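Boxes with buttons, and where my January went

I blame my neighbor Nerea Barrios. She came over one Sunday with a grocery bag full of switches she'd cleared out of her dad's garage and asked if I wanted them before she threw them away. Did I want them! I dumped the whole thing on the kitchen table and was still sitting there at dinnertime, flipping and clicking, while my husband ate leftovers standing up at the counter.

So that's how I started making busy boxes. If you don't have a toddler in your life, a busy box (or busy board, people fight over the name) is basically a thing covered in stuff to push and flip and slide. Mine are meant for my nephew, who is two and a half and has already figured out the dishwasher, the thermostat and my phone. I figured he should have some buttons of his own.

My first one was a flat piece of pine with everything screwed on in rows. It worked fine, I guess, but it was dull. All the switches were the same kind, I'd put them too close together, and he was done with it before I'd finished my coffee. He liked the screwdriver better. Back to the table I went.

After that I got kind of obsessed with looking at how other people lay these things out. I went down a hole of forum threads (there's one on a site called Lellon with 523 replies, and yes, I read a lot of them), I stared at the elevator panel at my dentist's office, and I saved pictures of anything that had more than one knob on it. My phone is a mess.
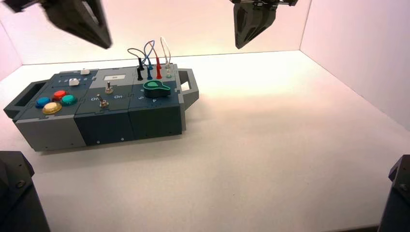

Layout is the part I keep getting wrong, so I've been looking at boards like this one a lot. What I'm after is a mix, where your hand has to do something different every few inches. Four round buttons in a diamond, blue and red and green with a bigger cream-yellow one in front, then a slider track behind them with little white knobs and numbers along it, and then a couple of metal toggles over in the next section. Push, slide, flip! My pine board was flip, flip, flip, flip. And I love that one button gets to be bigger than the others. I would never have thought of that, I'd have bought a pack of the same size and been proud of myself for being neat.

The other thing I'm stealing is the handles. There's a squared-off loop on each end, and my nephew drags everything he owns from room to room by whatever sticks out. On the pine board that was a toggle switch, and that toggle switch is no longer with us.

So, box number two. I'm building it as an actual box this time, long and skinny, split into sections so I can swap one out when he gets bored with it. I ordered the buttons from a little shop called Koramus, a pack of 9 for 25 dollars, which felt like a lot until I pushed one. They have such a good thunk! You press and it sort of pops back at you. My husband said "huh" and then pressed it maybe forty more times, so I think we're good there.

The slider has been harder. I bought one that was so stiff I could hardly move it myself, and then a second one that slid if you breathed on it. Bonifacio Zabala at the hardware store (he has been very patient with me) dug through a drawer and found a wide one with a fat plastic knob, and it's just right, except now the slot I already cut is too short. I said a word. I'll recut it this weekend if the jigsaw blade holds up.

Colors are still up in the air too. I had my heart set on bright yellow all over, but I really like that dark teal with the gray, and it makes the buttons stand out so much more. I have half a can of something close to it left over from the bathroom vanity. It's not a toy paint, though, so I need to look into that before I get carried away. If any of you have used a paint you trust on something that WILL be licked, please leave me the name in the comments.

I also haven't figured out the numbers. I'd like some next to the slider, one through five, and my handwriting is terrible. Stencils? Stickers would be peeled off by lunch. My sister says to burn them in with one of those wood burning pens, and now of course I'm pricing wood burning pens.

More when the slot is fixed. Nerea, if you're reading this, I still have your grocery bag.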